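Forkton plans two-arm motions for picking up soft household items. The package holds the planner, the grasp scorer and a small replay tool. Work started at Pratden in July and now runs on 2 arms with one camera at each wrist and one on the head.

## Planning

Cushions are treated as deformable boxes. The planner samples 1000 grasp poses per request, drops those that would collide with the seat or backrest, and passes the best 8 to the scorer. A chair arm counts as solid – velvet or not.
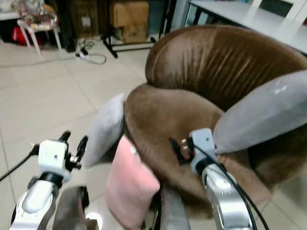
**Can both arms plan at once?**
They share one planner, so requests are queued and the second arm waits for the first path to be accepted.

## Wrist view

The scorer reads the wrist stream only. Glossy tile gives bad depth, so set `floor_mask: true` on floors with strong reflections. Finger pixels are masked from `masks/fingers.png`; redo that file after changing finger covers. 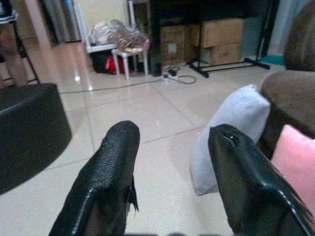 Slavica Petek asks that `floor_mask` be on by default, as she lost 107 replays to false contacts before finding the option. The change is open in the tracker – it needs a test on carpet first.

## Running

```
forkton plan --config home.yaml
forkton replay --last
```

Last edited 2018-03-28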